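3.2 Steaming set-up and arrangement of the table

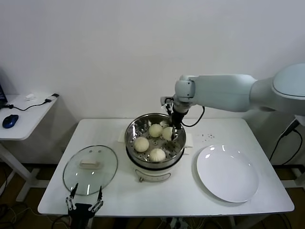 Figure 2. Electric steamer with steamed buns on the perforated tray; glass lid to the left, serving plate to the right.

The buns were reheated in a round electric steamer with a stainless-steel pot on a white base (Figure 2). A bamboo basket over a pan of water had been used in the June pilot, but the level of the water could not be checked without lifting the basket, and two batches were lost when the pan boiled dry. The electric model holds its water beneath a perforated steel tray, and steam reaches the buns through the round holes. No cloth or paper was laid on the tray. Lining papers were tried in the pilot and were found to slow the heating of the underside, which left a firm layer at the base of the dough.

All buns were of the baozi type, with a gathered and pleated top. They were made to a single recipe by the Gostwood kitchen, filled, proved, steamed once, cooled and frozen on the same day. The flour was a low-protein wheat flour supplied by Valente. Buns with an open pleat were set aside before freezing, as leakage of the filling wets the crust and would have affected the surface scores described in Section 3.4.

The tray was loaded in a single layer. Spacing proved harder to control than expected. Buns swell during steaming, and those placed with a narrow gap tend to meet at the sides. Where two buns have joined, separating them tears the skin, and the torn face dries faster than the rest. Placement was therefore fixed by a card template, cut to the inner width of the pot, which was removed before the lid went on. Buns near the rim received more condensate from the wall of the pot than those nearer the middle. Position on the tray was recorded for each bun and entered as a factor in the analysis.

The lid is of clear glass with two small vent holes beside the handle. The vents were left open in every run. Condensate gathers on the inner face of the glass and falls when the lid is tilted, marking the tops of the buns with small translucent spots. To limit this, the lid was to be raised level, moved clear of the pot and only then turned. It was set down on the left of the steamer and the plate was kept on the right, so that the lid was never carried over the plate. A folded paper towel under the base took up drips and was replaced between runs.

Each run used 800 ml of tap water and lasted 20 minutes from switching on. The buns were then left to stand for 2 minutes with the lid in place. Removing the lid at once was found to wrinkle the skin, an effect also noted by Barros and Cunha in their work on filled doughs at Isutby. After standing, the buns were moved one at a time to a white ceramic plate. Each was held low on its sides, as pressure on the pleats opens the top and pressure on the middle leaves a dent that does not recover.

A plain white plate was chosen for ease of cleaning and to allow the same background in all surface assessments. Its disadvantage is that moisture collects between the glaze and the base of the bun. Buns left on the plate for 7 minutes had a visibly wet underside, and later assessments were completed within that time.

Surface condition was scored by two assessors, Elvira Flores and Emiliano Rivadeneira, who worked separately and did not know the tray positions. Scores covered tearing, spotting, wrinkling and the state of the pleats. Disagreements were referred to Nele Verbeke, whose score was taken as final. The scoring sheet was adapted from the one used in the Flutumard project, with the item on crust colour removed.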